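Nov 28, 2018

Hi Mal-soon,

You asked for something less stiff than last time, so I'm just going to write this the way I'd tell you over coffee. It covers the oral history recordings for the Stadel neighborhood, where we've got to, what the money went on, and the bits I'm still fretting over.

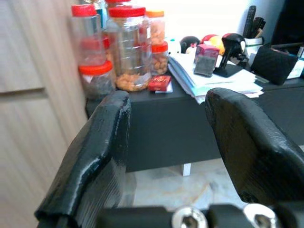
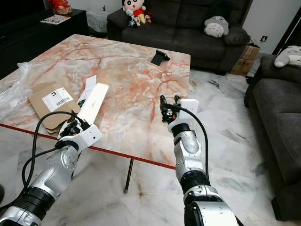 The recordings are going so much better than I dared hope in the spring! Kerubo has done most of the talking with people (she's a natural, she just sits down and lets them ramble) and I've been doing the typing up afterwards. We record in living rooms wherever we can, because folks tell better stories there than they do in the library basement. Furniture gets them started, too. A big square table with a marble-patterned top, cream with orange and pink running through it, is good for ten minutes on who ate where at holidays and which cousin wasn't allowed near it with a pen. I've stopped trying to steer people back to the question list when that happens. The list is still in the folder if you want it, but we mostly use the first page.

**The Kang Street families**

These took longer than planned. Two of the people we most wanted to hear from had moved out to be near their kids, so Kerubo did those by phone and the sound is a bit thin. You can follow every word, though, and the part about the flood and the piano on the bakery roof is my favorite thing in the whole collection. Slamet Jugah has lent us his mother's letters as well. They weren't in the proposal, I know, but I'd love to scan them.

**Money**

We've spent $1299 of the $3000. The biggest piece by far was $929 for the recorder, the microphones and the hard drives, and the rest went on bus fares, printing and thank-you cards. I had put typing help down for November and then did it all myself, so that line hasn't been touched. Would you be okay with me moving it over to translation? Wen-hsiung Lo has offered to go through the Taiwanese interviews, and I'd feel much better paying him properly.

**What's bugging me**

The permission forms! People sign happily and then ask me later whether their grandkids can hear the whole thing online, and the form doesn't really say. Kyung-hwa Heo is rewriting it in plain words and I'll send you the draft before anybody signs a new one. I also still don't have a good answer on where the files live once the grant is over. The library will take copies, but they want them all labeled their way, and I've only just begun on that.

Next up are the people who worked at the old Borent laundry, and after that I'll start cutting the short clips for the listening evening. Let me know about the translation money when you get a minute, and I'll hold off on the letters until I hear from you.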